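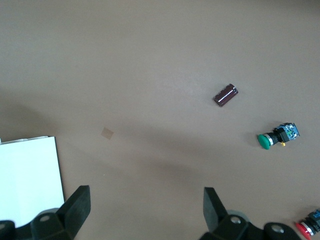
A capacitor and push-button switches with green and red caps on the work table.

Kirkidton, 30 March 2019 – The repair workshop in Kirkidton has started to sort its old stock of electrical parts. Pacita Mangubat, who leads the work, said that 394 pieces are already checked and written in a list. Another 62 must wait, as their type is not yet clear.

Most of the parts came from the company Heitmann, which closed its store in August. The push-button switches will be given to two technical schools in the region. "For the students it is good to hold a real switch in the hand," said Mangubat. Capacitors are kept apart and will be measured first – this should take roughly 3 weeks.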